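Fri 23 September

Reading room notebook, Contreras branch. Fiction group and the stage-life display.

Finished the second pass of Flaltarel last night, the long one about the dance troupe. Notes while it's still fresh. The book follows two sisters who join a touring company out of a port town and spend most of a decade on trains. The older one, Ilico, tells the odd-numbered chapters. The younger one gets the rest, and her voice is better. I had forgotten how late the fire comes in. On first reading I thought it was the middle of the book, and it's page 311 of 402.

Things to raise with the group:

Ilico lies to the reader at least twice before the wedding. Once about the letter, once about who paid the hotel bill. Siobhán Ó Briain caught the second one and I had missed it. Her note is in the margin of the desk copy, in pencil, leave it there.

The stage routines are described very closely in the first third and hardly at all later on. Could be deliberate, as the sisters get tired of the act. Could also be that the author ran out of research. I lean toward the first but wouldn't argue hard.

The manager, Bruveck, is thin. He shouts, he drinks, he loses the money. Seven scenes with him and I still couldn't say where he's from or what he wants. Compare the landlady, who gets four pages and is the best person in the book.

The ending. Half the group will hate it. The younger sister walks into the theater, sits in the back row, and the book stops. I liked it better this time.

Checked the loan figures while I was at it. Stage and theater novels went out 1,882 times up to the end of August, and Flaltarel has a waiting list of seven. We have two copies plus the desk copy. Asked for one more. 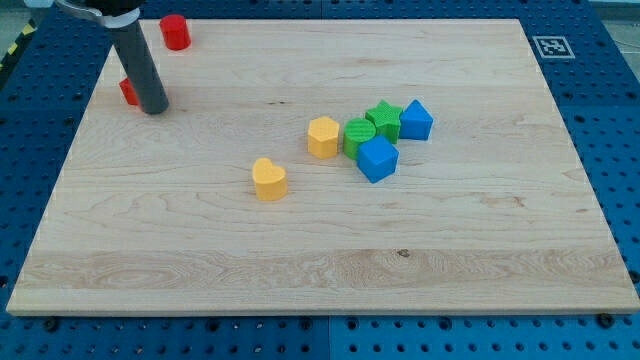
Display

Shelf by the window, same place as the spring one. Face-out titles on the top row, spines below. I want the novels on the left and the memoirs on the right, with the poster reproductions between them. The cards we printed are too small to read from the door. Redo at double size, black on cream, title and author only. The last set had a full blurb on each and people stood in front of them reading and blocked the shelf.

Siobhán thinks we should add the memoir by the wardrobe mistress. Agree. It covers some of the same years as Flaltarel and it's much drier about the money, with whole pages on the price of shoes. It would pair well with the hotel bill chapter.

Still to do: find the large-print copy, which is on the catalog as in but is not on the shelf. Type up the discussion questions, one page. Ask whether the group wants to split the book over a pair of meetings, with a break at the fire.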